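Widby publishes guidance on storing kitchen utensils at the table

21/05/2019

Widby, the household storage firm, has today published a short guide to upright utensil holders for homes where cooking and eating share one room. The guide was written by Rekha Bhat, product manager, with Joonas Peltonen of the firm's testing workshop, and replaces the two-page leaflet supplied with earlier holders.

Scope

The guide applies to open-topped plastic holders kept on a table or counter. It does not cover drawer inserts, wall rails or knife storage. Recommendations are based on visits to 16 households, each of which kept its usual utensils in use throughout.

Main recommendations

Long utensils should stand at the back of the holder and serving spoons at the front, handles down. Chopsticks tend to splay when the holder is less than half full — a narrow inner divider corrects this. Bamboo and wooden items should be dried fully before they go back in, and the base of the holder should be emptied and rinsed every four days.

"Most of the questions we get are about mixed sets, plastic spoons in with wooden sticks and chopsticks," said Rekha Bhat. "The old leaflet assumed one material per holder. Few kitchens we visited worked that way."

Placement

A holder used at meals should stand on the table within reach of the seats, clear of the hob. On a cloth, the base should sit flat, away from folds and seams. A label, where fitted, should face outwards. 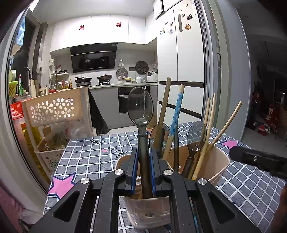 Availability

The guide is free to download and will be packed with all Widby holders from the end of May. Printed copies can be ordered by retailers in bundles of eight. The inner divider is sold separately under the Plesto name, in two widths, and fits holders made in the past six years.

Contact

Trade enquiries: Katherine Londoño, Widby sales office
Press enquiries and print-resolution pictures: Bogdan Roman, Widby press office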